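Ollia User Forum > Teaching by Demonstration > Two-arm remote control: how many demonstrations per task?

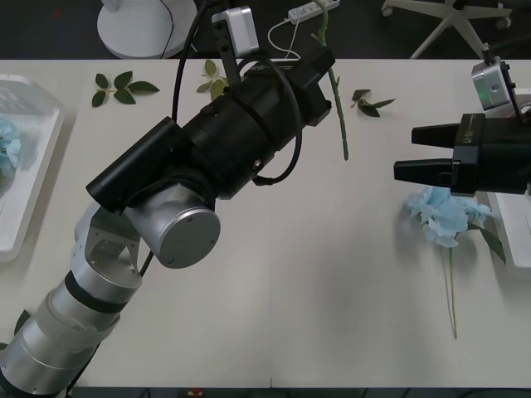
How long should one demonstration last?
Long enough to complete the task once at a steady pace, with no pause for decisions. Operators should settle the order of steps before recording begins.

wellau_lab
Our group is preparing a flower sorting task for two arms under remote control. The items are artificial: hydrangea heads on long stems, a thorny stem and small sprigs of leaves, with white trays at the sides of the table. The present plan calls for 200 demonstrations by a single operator. Members are invited to comment on whether this is sufficient.

gvo (Giang Võ)
In our experience the number matters less than the variety of starting positions. We recorded 886 demonstrations of a similar task in April, and the trained model still failed whenever a stem lay across a leaf. I would recommend 3 operators and a new layout before every recording.

Gelletti_Support
We respectfully disagree on the first point. Several operators bring several habits. One person grasps below the flower head, another takes the far end of the stem, and the model learns a compromise that suits neither. Please begin with one operator and a written grasp rule.

gvo
A written rule is reasonable, and I accept that part. A single operator also has habits – ours always moved the left arm first – and these are passed on in full.

mac_robotics
At Mạc we guide the arms by hand for rigid parts and reserve remote control for soft ones. With hand guiding, the person's own arms tend to block the camera's view of thin stems.

wellau_lab
Thank you for the replies. We will write the grasp rule this week and record with 2 operators, changing the layout each time. Failed grasps will be kept in a separate folder. Does Gelletti advise discarding them?

Gelletti_Support
Please retain them. A recording in which the operator misses and then recovers may be used for training, provided that it is labeled as such.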